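**Day 17 of collecting demos for Ulura!** (3/13/25, for anyone keeping a log of my logs)

Big week. We moved from toy blocks to real desktop workstations, and I'm having so much fun with it. The job is service work inside an opened case: reach in, find the part, get a grip, back out without snagging anything.

1/ We're at 1283 episodes as of lunch. I drive, the arm copies me, everything gets saved, then I reset and go again. My wrists know all about it.

2/ Malte Lenz talked me into recording the bad tries too, the ones where I come in crooked and have to fix it halfway. I grumbled. Then we trained with 32 of those mixed in and the policy started correcting itself on the way down!! Sorry, Malte. 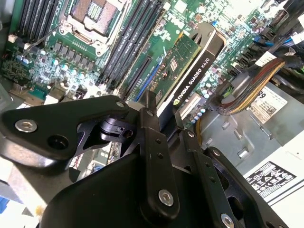
3/ Let's talk about start poses. For the first 11 sessions I began every episode from the same spot, and the model learned that spot by heart (move the case an inch and it got lost). Now I start each one somewhere different over the board. I want plenty of views like this one, where the middle link of the gripper hides the lower end of the Quadro K620, so the policy has to cope with seeing only part of a card.

4/ Cables are next on my list. A braided bundle never hangs the same way twice, so between episodes I push them around by hand and leave them wherever they land.

5/ Labeling is still slow. I tag each episode with the target part, the start pose and a yes/no for "would I let this near my own PC". That last one is my favorite column in the whole sheet.

6/ Tomorrow: the Nallberg cases, which are much tighter inside. If you've collected demos in cramped spaces, tell me how you handle resets, I'd love to compare notes!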